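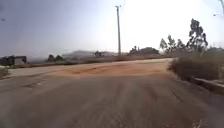

Foro Mellano - Fútbol regional - Mercado de verano

Tema: ¿Se va el 9 al Skotside o no?

grada_sur88
13 de junio de 2025
A ver, que alguien me lo aclare. En la radio dicen que el Skotside ofrece 2000 al mes y piso. Le queda un año de contrato. Yo lo vendía ya, en enero se va gratis.

pacharan_fc
Vender al único que la mete?? Estás fatal. Sin él en noviembre ya estábamos descendidos.

elutillero
Lo del piso es mentira. Me lo dijeron en Alarcón, que allí también preguntaron por él. Sueldo sí, piso no.

grada_sur88
Bueno, piso o no piso. La directiva no va a renovarle, no hay un duro. Somos 259 socios, haced cuentas.

tornillo_
Más de 200 fuimos al playoff en Alarcón y todavía me duele. Dos ocasiones falló él solo delante del portero. Lo digo por los que lo ponéis de Messi. Y la carretera, madre mia

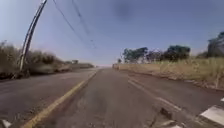 La carretera, con su raya amarilla. Recta y más recta.

pacharan_fc
Falló dos y metió el gol, cuéntalo entero. Si el lateral no regala el segundo estamos en otra categoria.

larko_visitante
Soy del Larkoletti, entro en son de paz. Aquí vendimos al nuestro el verano pasado, 3284 euros de traspaso, todo el mundo contento. Acabamos a dos puntos del descenso. Yo me lo pensaba.

grada_sur88
3284?? Con eso no pagas ni los arbitrajes

larko_visitante
Pues eso digo.

elutillero
El chaval quiere irse, eso no lo ha dicho nadie. Tiene 21 años y le llaman de dos categorías más arriba. Si lo obligas a quedarse juega andando. Lo hemos visto ya con el extremo zurdo.

pacharan_fc
El zurdo estaba lesionado - no andando. No es lo mismo.

tornillo_
Lesionado los domingos jaja. Los sábados bien que salía

elutillero
Por cierto, si jugamos el amistoso allí en agosto, ¿va autobús o coches? Yo en coche no vuelvo a ir.
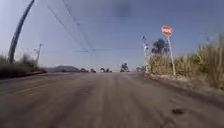

El asfalto, con su manchita oscura a la derecha.

grada_sur88
Coches, como siempre. Y volviendo al tema: si ponen dinero, se vende y se traen dos del filial. Uno de ellos apunta bien, el alto.

pacharan_fc
El alto no ha marcado en toda la pretemporada. En fin. Renovación y punto, mañana pregunto en la sede si abren.

tornillo_
Mañana es sábado, abren de 11 a 1. Pregunta tambien por los abonos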